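Latix 38 Soft-Close Hinge Set
Sold in packs of 5 or 8

I'll start with the claim on the box, because it's the one customers quote at us. Latix says this hinge will quieten any cupboard door. It won't. A warped door will still knock at one corner, and a heavy one will still sag if the screws are going into crumbling chipboard. What the hinge does is slow down the last part of the swing, and on an ordinary kitchen door it does that reasonably well.

The maker also says fitting needs no tools. You need a screwdriver. You may well need a drill too, if your old hinges were an odd size, and the paper template in the pack is too flimsy to trust. Measure it yourself.
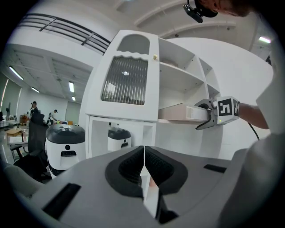

The damper can be switched off with a small lever on the arm, which is worth doing on light doors. With two dampers working, a narrow door can stop short and hang open by a finger's width. Latix calls this "gentle closing". I'd call it not closed.

Opening angle: 96 degrees
Finish: nickel
Screws: included, but on the short side
Not suitable for: glass doors, outdoor use

Natália Zelenák in our Gekville shop prefers the older Hrnčiar hinge, which has no damper and costs less. If slamming doors don't bother you, I'd agree with her.

Returns are accepted on unopened packs only. We don't sell single hinges, so if you need six, ask at the counter whether there's a split pack going. There sometimes is, usually in May after the stock check.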